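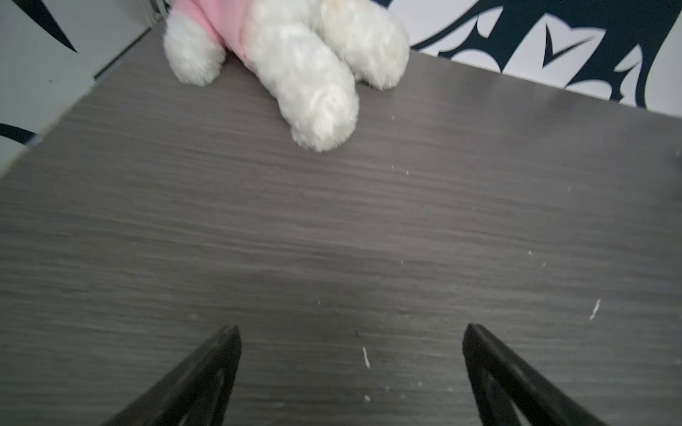 # Wrist camera depth planner keeps picking the wall instead of the plush toy

Posted by **womar_bench** on 9/8/26, in Perception and Grasping

I'm running a two-finger gripper with a small wrist camera, and the Pretis grasp planner on top of it. The job is simple: find the white soft toy on the grey wood-grain table, close on a leg or the body, lift. With the toy near the middle of the table it's fine. Once it's at the far side, partly out of view at the top, the planner scores the dark decal on the white wall higher than the toy and sends the arm at it. Twice now I've hit the stop.

Things I've tried:

- lowering the confidence threshold (more rubbish, same winner)
- turning up exposure, which washed out the white fur altogether
- the "clutter" preset, which as far as I can tell does nothing

The segmentation model came with the planner and I haven't retrained it. The docs say it "generalises to household objects". I have my doubts. Is this a training problem, or is there a setting I've missed? I'd like to avoid labelling 690 frames by hand if the answer is a checkbox.

Log from the bad run:

```
candidates: 14
best: id 2 score 0.81 region: upper_right
workspace_check: skipped (no bounds set)
```

---

**belkadi_user**

Your log tells you. `workspace_check: skipped`. The planner has no idea where your table stops, so a wall with high-contrast pointy shapes is as good a target as anything. Pretis leaves the bounds empty by default, and I've complained about that before.

Set a box in the robot base frame, not the camera frame. People get this wrong because the preview draws it over the camera picture and it looks right until the wrist moves.

```yaml
workspace:
 frame: base
 enforce: true
 margin_mm: 14
```

You still need to put in your own min and max corners. Touch the fingertips to the corners of the table, read the pose, type it in. Then run it with the arm disabled and look at what's left in the candidate list. If the toy isn't in there at all, you've got a second problem and the bounds were only hiding it.

I wouldn't trust that 0.81 either. The score ranks candidates against each other. It isn't a chance of success, whatever the colour of the bar suggests.

---

**linis-fan**

just retrain on your own data, the stock models are all junk. Linis has a tool that labels for you. worked for me on mugs

---

**greyscale_dave**

Retraining might help but I'd leave it for last. Auto-labelling on mugs says very little about white fur in front of a white wall, and if the labeller makes the same mistake as the model you've taught it to be wrong faster.

I'd look at the approach. When only the legs of a toy are in view, the mask is a few paws and a bit of pink clothing, and the centre the planner works out from that can be well away from the real body. Add a look-from-above pose before planning and don't let it plan on any mask that touches the image border. In Pretis that's `reject_border_masks`, off by default, under the camera section for some reason. You'll get "no grasp found" more often. I'll take that over a gripper in the drywall.

Check your depth on the fur too. Cheap stereo gets fuzzy on it, and the wisps round the paws can come back at table height or as holes. Save the raw point cloud, because the preview smooths it.

And wipe the table. With the threshold turned down, bits of fluff and crumbs start showing up as candidates. They shouldn't win, but they make the log harder to read.

---

**womar_bench**

Bounds are in, base frame. The wall is gone from the list. With the toy at the far side I now get two candidates, both on the table, and one of them is a crumb, so fair call on the cleaning. Threshold is back where it was. I haven't tried the border setting and I'm not calling this solved until it's run overnight.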